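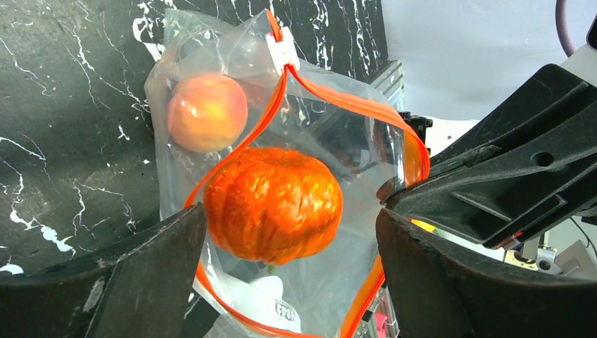 A zip bag with a peach and a small pumpkin, held open between the black fingers of a gripper. Bags are still among the hardest objects for household machines.

The bag that beats the robot

By Chantelle Zulu
September 17, 2023

My grandmother packed food into bags all her life and I never saw her look at her hands while she did it. She talked, she watched the stove, and the bag was closed. I thought of her many times during the two days I spent at Flidument, a small robotics workshop in Tendham, where a group of engineers is trying to teach a machine the same thing.

The question I brought with me was a simple one. We have been promised a robot for the home for as long as I can remember. Can it do the chores yet?

The answer I got from the engineers was "some of them, slowly". They said it without shame, and I liked them for it.

A zip bag looks like the easiest thing in the kitchen. For a machine it is close to the worst. The plastic is clear, so the camera sees the fruit behind it and also the light that falls on it. It folds in a new way each time you touch it. When the robot pulls on one side of the zip, the other side moves too, and the plan which was good one second ago is good no more.

"With a cup, the cup stays a cup," said Coetzee, who leads the tests. "With a bag, you have a different object every moment."

His team keeps a notebook of all attempts. In July they made 1000 attempts at one task: open the bag, put in a piece of fruit, close the bag. The robot finished the whole task 185 times. I asked if this was a disappointment. Coetzee answered that one year before, the number was so low that they did not write it down.

What goes wrong is mostly small. A finger takes both sides of the zip instead of one. The slider stops before the end. The bag opens well, but then it closes again by itself while the arm goes to fetch the peach. A person corrects such things with the skin of the fingertips, before the mistake becomes a mistake. The fingers on most machines feel very little, and must guess the rest from the camera.

Other chores are further along. On my second day I visited Vinex, a packing firm at the other end of the town, where an arm lifts boxes from a belt and stacks them on a pallet. The shift leader told me it had moved 2578 boxes in the week before my visit and dropped two. It is a boring thing to watch, and I think this is the best compliment for such a machine. But the boxes are all stiff and all of one size. On the next table, where soft bags of dried fruit have to go into cartons, the work is still done by people. Vinex tried an arm there too, and after one month they took it away. It was not broken, only too slow for the line.

This difference explains a lot, I believe. We tend to judge a chore by how tiring it is for us, and for the machine our tiredness means nothing. Lifting is easy. Stiff things are easy. Cloth, plastic film, ripe fruit and everything which hides behind something else is hard. Unfortunately, a home is full of exactly these things.

There is also the question of price. Nobody at Flidument wanted to tell me a figure for a kitchen robot, and I understood why. A machine that closes one bag in five is not a product. Even if it closed every bag, I am not sure many families would give it half of their worktop for this.

Still, before I left I asked to try the test myself, with one hand behind my back and a thick glove on the other. It took me almost four minutes and I bruised the peach. Coetzee wrote my result in the notebook, under the ones from the robot, and asked me how to spell my surname.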